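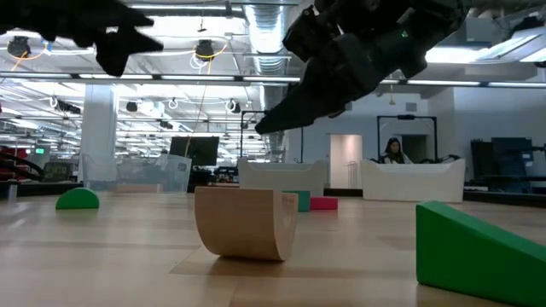

How do you clean foam play blocks without wrecking the cover?

Posted by Eylül Işık

We have a big set of foam blocks and wedges at our toddler group and they get sticky fast. Some have zip-off covers and some are sealed all the way around. There's a wooden rocker too. What do you all use, and how often?

Hacer Ertürk
17 November 2019

Warm water with a small squirt of dish soap, on a soft cloth, after every session. Wring the cloth out well so it's damp and go along the seams first, where the crumbs and juice end up. Then wipe again with plain water and stand the blocks on their ends to dry with gaps between them. I love this job, it takes me 14 minutes with the radio on and the colors come up so bright!

Keep bleach sprays and anything gritty away from them. We had a lovely big wedge go dull and crackly on the slope after one winter of bathroom cleaner. For crayon, try a bit of baking soda paste on your fingertip, very lightly, and rinse it off.

The rocker only wants a barely damp cloth and a dry towel straight after. Run your hand along the curved edge while you're there and if you feel a rough spot, fine sandpaper sorts it out in no time.

Alper Canpolat

baby wipes. done

Recep Kurtuluş

Agree with Hacer on the soap! On the zip-off ones, check the tag before you wash anything. Ours from Plirier go in cold on gentle, zipped closed and inside out, and they must air dry. I put one in the dryer in February and it took 2 of us to stretch it back over the foam (it has never sat flat again, poor thing).

If the foam itself gets wet, press it between towels and leave it uncovered overnight by an open window. Still damp in the morning, give it another day before the cover goes on.

Eylül Işık

Thank you!! Doing the seams tonight. The rocker does have a rough spot, I just checked.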